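My aunt left me her buttons. My cousin got the house in Skeltham and my brother got the boat, and I got a shoebox with 3,000 buttons in it, which is a number I only know because she'd written it on the lid in pencil, underlined, like a dare.

I drove home with the box on the passenger seat and put the seat belt around it (don't laugh, it was icy, and a shoebox lid is only a shoebox lid). The whole way it made this soft shifting sound on the curves, like somebody in the back seat eating cereal. By the time I got to the Druvholm bridge I was talking to it.

You have to understand that these were the buttons I'd grown up with. When I was small and stuck inside at her place, she'd tip a heap of them onto a baking sheet and tell me to find her two that matched. Only two! It sounds easy. It could take a whole afternoon, and if I brought her two that almost matched she'd hold them up to the window and say, "Cousins," and hand them back.

So that was the word in our family. Mismatched socks were cousins. The dining chairs were cousins. When I brought home a boyfriend in college who parted his hair exactly like the last one, she leaned over the potatoes and whispered it to me and I nearly choked.

Anyway, the box sat on top of my fridge from April on. Then it got dark at four in the afternoon, and I had a week off and a cold, and I took it down.

I started with colors, like anybody would. Reds in a soup bowl, blues in another one, the brassy ones off old uniforms in a coffee mug. By the second evening I was out of bowls and eating toast off the cutting board. So I walked to Halvorsen's, the hardware store on the corner, coughing into my scarf, and came back with a see-through brown organizer, the kind with little compartments, meant for screws. I was so pleased with it! I set it at the back of the white tabletop and told myself nothing would get a place in there until it had a true match.

The reds went fast. The blues were fine. It was the dark ones that got me. You think black is black until you have 40 of them in front of you, and then there's brown-black and green-black and one that's really a very deep purple and has been lying to you for an hour. I'd lay two side by side and go get a glass of water and come back, and one of them would have changed. I swear.

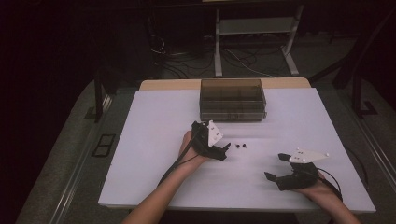

*Two dark ones on the white top, the left a little bigger. Cousins.*

There was one I kept coming back to. It was from her winter coat, the long one with the collar, and I knew it the second I turned it over, because of the chip. I put that chip there. I was six and wanted to know if buttons had anything inside them, and I used a nutcracker. She sewed it back on with the chip facing down and wore the coat another 19 winters, and she never once brought it up, and I never confessed.

A coat like that has more than one button. That's what I kept thinking. So where were the others?

I went through the greens again in case I'd been sloppy. I went through the mug. I looked inside the shoebox, under the flaps, and shook it upside down over the sink, and got a dead pin and a bit of lint. Around midnight I called my cousin, who was awake too (it runs in the family), and asked if the coat was still hanging in the hall closet.

"It's here," she said. "It's been here the whole time. Do you want it?"

"Does it have its buttons?"

I heard her walk down the hall. I heard the closet door, the one that sticks, and the hangers knocking together. Then she was quiet so long I thought the line had dropped.

"All but one," she said. "The top one's missing. There's a little tail of thread, like it's been snipped."

Snipped! Not fallen off. My aunt had stood in that hall with her good scissors at some point, and cut the chipped one loose, and dropped it in the shoebox, and written a number on the lid. So of course I had to know. I stayed up and counted every last one, in piles, with my nose running and the radio on low, and when I was done I had 2,999, so I counted the piles over again and got the same.

Then I saw the chipped one sitting by my elbow, where I'd set it so I wouldn't lose it.

I took the bus out to Skeltham two days later, coat button in my mitten. My cousin had made soup and laid the coat over the kitchen table, and we argued about who had the better eyes, and she threaded the needle in the end. I sewed it on with the chip facing up.

It's a size too big for me and it smells like cough drops and cedar. I wore it home on the bus, buttoned all the way to the chin.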